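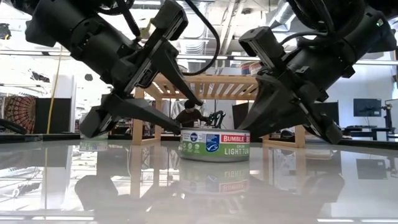
Tuna Night in Nundville

The ferry had quit for the night, the wind was throwing rain sideways at the harbor office, and Noreen Hayat was having the best evening she'd had all winter.

"Say it again," she said. "Slowly! I want to write it down."

Tanveer Memon laughed and leaned back until his chair creaked. He had come over from Brurberg with a cardboard box on his lap, and inside the box, wrapped in a bath towel, was the logbook of the Soomro. The whole thing! Every page! Noreen had been looking for it since she was in high school, when her grandmother first told her about the little mail boat that went out in the fog and came home with one passenger more than it left with.

"Page 33," said Tanveer. "Left Brurberg at first light. Nine aboard. Sea flat, fog thick as wool. Then there's a gap, and then, same handwriting, Arrived Nundville. Ten aboard. All well."

"All well!" Noreen slapped the table. "I love him. I love this captain. Ten aboard, all well, what's for supper."

They read on. The captain wrote about the price of rope and his bad knee, and he wrote about gulls with real affection. He never explained the tenth person, but he did mention her twice more. She had asked for bread and butter. She had known the name of every rock in the channel, including a few that weren't on the chart (he'd added them in the margin, in pencil, with tiny crosses).

Noreen got up and pulled the big chart down from its hook. It was the new one, the good one, with the soundings from last summer. She ran her finger out past the breakwater, past the bell buoy, and stopped.

"There," she said. "And there. Oh, Tanveer, look, they're all there! Nobody found these until the survey."

He came around the table with the logbook open across both arms like a sleeping cat. They bent over the chart together and matched the crosses up one by one, grinning like kids, while the rain hammered away at the roof.

"What happened to her?" Noreen asked. "After Nundville?"

"She stayed, I think. Last entry." He turned to it carefully. "Delivered our tenth to the house with the green door. She says she will be no trouble and intends to learn to sew."

Noreen didn't say anything for a while. Her grandmother's sewing machine was still at home, under the window, ten steps from the green door.

"Is there any more of that coffee?" she said at last, and pulled her chair in closer. "Start over. Start from page one."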